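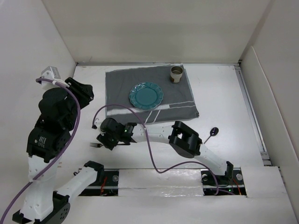
*A teal plate with a scalloped rim and a small cup on a gray placemat.*

A **placemat** is a flat piece of cloth or other material laid under one person's plate. It is usually said to protect the table, though how much protection a thin cloth gives against a hot dish is open to doubt.

## Origins

Popular accounts trace the placemat to a single household or decade. These should be read with care. Small cloths were used at tables long before anyone sold them under that name, and old household lists rarely say what a given cloth was for.

Karlijn Groen compared 764 such lists and found only 9 entries that clearly meant a mat for one diner.
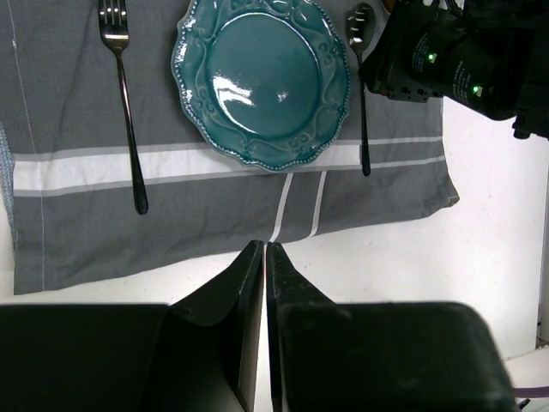 She also warned that "napkin," "mat" and "doily" were often swapped freely -- sometimes by the same clerk on the same page. Valter Esteves has called her reading too strict, but he offers no lists of his own.

## Claims about appetite

Sellers often state that the color of a mat changes how much people eat. The support is thin. A trial by Manon MacPherson followed 240 diners over three meals and reported a small effect, which Riaan Maluleke failed to find when he repeated the work.
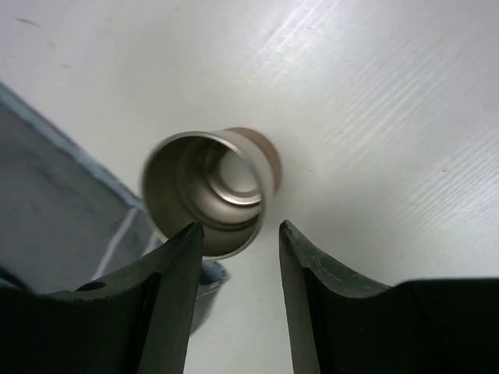
## Care

Makers' washing advice varies widely. Cloth mats may shrink in a hot wash, and "stain-proof" labels seldom say which stains were tested.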